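**Storing plastic bowls without the stacks sticking?**

**Pemo**
I've got orange, red and blue plastic bowls and one small white riser with holes in the top. When I nest them they stick, and when I don't they eat up the whole table. Do you sort by color or just pile them up?
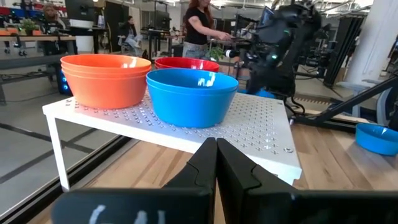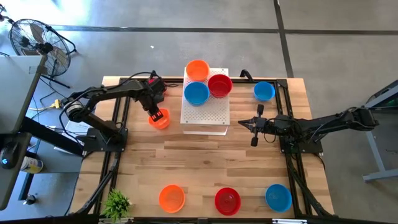
**Baptista**
Color, always! Mine stuck too until I quit stacking more than 6 high. Let them dry overnight first (even if they feel dry), then slip a bit of paper towel between them.

**Barero**
Just pile them, life's short. I got a second riser at Fimex for 13 bucks and that fixed the table problem.

**Pemo**
Ok, trying the paper towel on Sunday. Is the Fimex one metal on top?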